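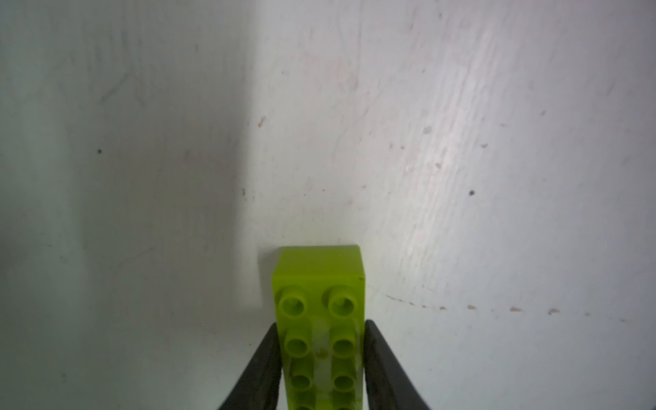 **Does the new planning software make the arm better at its job?** It makes the arm quicker to set up for a job, and so far that is all we can show.

# Suvance: progress report on the Lastard planner

Jan 31, 2019
From: Wai-kit Kwan
Covers: work since the start of December

## Where we stand

When this grant was agreed, the proposal said that Lastard would let a person with no robot training teach the arm a new pick-and-place job in an afternoon. I was doubtful then and said so at the kick-off. I am a bit less doubtful now about the teaching part and rather more doubtful about the rest.

The planner runs. It takes a start pose, an end pose and a map of what the arm must not hit, and it gives back a path. The paths are mostly sensible. We have stopped editing them by hand, which used to eat most of a working day for each new task. If you only read one paragraph, please don't read only this one, as the later sections matter more for the money.

## Planning

We ran 43 test tasks through Lastard on the bench arm. The planner found a path for all but 7. Two of those failures were our own fault: the goal pose had been typed in with the axes swapped and no arm could have reached it. The other failures are all the same kind of problem. The planner treats the held object as part of the gripper, but it uses a fixed box for its size. A toy brick held by its sides with the end pointing forwards sticks out well past the fingers, and the box doesn't know that. Make the box bigger and the planner refuses tight spots it could reach perfectly well. Leave it small and the plan will cheerfully push the brick into the wall.

The supplier's answer is to measure every object beforehand. That would work. It would also undo the claim that anyone can set up a job in an afternoon, so I have not accepted it as a fix. We are writing our own version that takes the size from the wrist camera once the object is held. It handles bricks and not much else yet.

Please be careful with the figure above if it goes into a slide. "Found a path" means the software returned one. It says nothing about whether the brick ended up where it was meant to go. We didn't score placement in this round and we should have.

## Perception

The wrist camera feeds Hao, our small in-house program for working out where the object sits between the fingers. It does well on bright colours against a pale background. Black fingers, green brick, white panel: it would be hard to design an easier test, and I don't think we should be paid much credit for passing it.

Three things still bother me.

- **Shadows.** A firm shadow edge on the panel is sometimes picked up as an edge of the object. When it lines up with the side of the brick, Hao reports the brick as wider than it is and is very sure of itself.
- **Scuffs and marks.** The first version of Hao took small specks on the panel for features worth tracking. It was suggested that we put up a fresh panel. I said no. Any customer's wall will look like that by the second month, and I would sooner find out now.
- **Studs.** The ones furthest from the camera come out clean, the nearest ones are blurred or out of view altogether. Hao was counting on seeing the full grid. It now works from whatever studs it can see and guesses the rest from the spacing, and I am uneasy about the word "guesses" in that sentence.

The confidence score is the worst part of the whole system at the moment. It stays high when the answer is wrong. Until that is fixed, nothing further down the line should trust it, and at present the controller does.

## Control

Very little to report. The grip force is set by hand for each object and kept the same throughout the move. The plan was to have it adjust itself. We tried the adjusting version, found it hunting up and down while the arm was standing still, and turned it off. I don't know yet whether the fault is in the filter or in the timing of the messages. The logs don't say, which brings me to the next point.

## Tooling

The log viewer from Turkisora has been the most useful thing we bought, and it wasn't in the original budget. It lines up the camera feed with the planned path, so we can step back through a bad run. It does not record the force readings at full rate. We have asked for that and been told it is planned. I've put no date on it.

## Money and time

We are 2 weeks behind, nearly all of it from the object-size problem. Spending is on track only because the second camera hasn't been ordered. I would like to hold off ordering it. A second view would hide the shadow problem without curing it.

## What I am asking for

1. Permission to drop self-adjusting grip force from this phase.
2. Agreement that the next report gives a placement score alongside the planning figure.
3. No outside demonstration until the confidence score has been reworked. I know one has been pencilled in.

The raw logs for the failed tasks are in the shared folder, under the planner's name. The two with swapped axes are in there too, marked as ours.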